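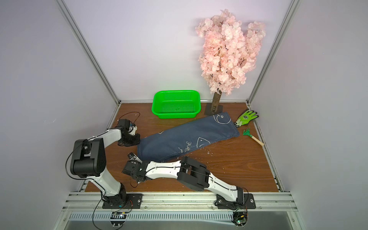

Wood Tabletop Care: Which Tips Are Worth Your Time

Every spring the same list of tabletop tips goes round again, usually with the word "hack" attached. I've tried most of them on our kitchen table and on an old desk that has had a hard life. A few work. Plenty don't, and one or two will leave you worse off than the ring you started with.

Mayonnaise on white rings

Supposedly the oil pushes the moisture out. I left a good blob on overnight and the ring did look fainter in the morning, but so did the one next to it that I'd rubbed with plain cooking oil. Neither was gone. What did shift them was a warm iron over a dry cotton cloth, low setting, no steam, a few seconds at a time. Lift the cloth and look after each pass. If the mark is black, the iron won't help you. It has gone into the wood and you're looking at sanding.

Walnuts for scratches

Rubbing a walnut over a scratch does darken it for a while. On a mid-brown finish it can look pretty good from a few feet away. Mine was back after two or three wipes with a damp cloth. A wax filler stick costs a bit more than a handful of nuts and stays put. Buy one shade darker than you think you need, try it on the underside first, and scrape off the extra with an old plastic card.

Vinegar and olive oil "polish"

I don't get this one. It smells like lunch, and the oil sits on a sealed surface collecting dust. My desk felt tacky for most of March. A cloth wrung out in water with a drop of dish soap, then a dry cloth straight after, does the daily job on any sealed top.

Find out what you own first

Half the advice online assumes solid wood with an oil finish. A lot of brown tabletops with a nice grain are nothing of the kind. Look at the edge and the underside. If the grain on top doesn't carry over the edge, it's probably veneer or a printed surface, so keep the sandpaper away from it. My Stuvberg desk was sold as "oak style", a phrase I should have read more slowly.

Expensive oils

The Korna tabletop oil I bought came to $18 for a small tin and promised to protect against 1,000 wipes. I have no idea who counted. On bare wood it did a decent job, much like the hardware store mineral oil I'd used before. On the sealed desk it did nothing except smear. Put oil on thin, wait 20 minutes or so, and wipe off everything that will come off.

Lay oily rags flat outdoors to dry before you throw them out. That warning gets left off the cheerful lists, and wadded-up rags soaked in linseed or other drying oils really can catch fire by themselves.

Coasters and mats

Cork is fine. Felt is fine under a lamp, useless under a cold glass. Rubber feet and some vinyl mats can stain a finish if they sit in one spot long enough – move them now and then and check underneath.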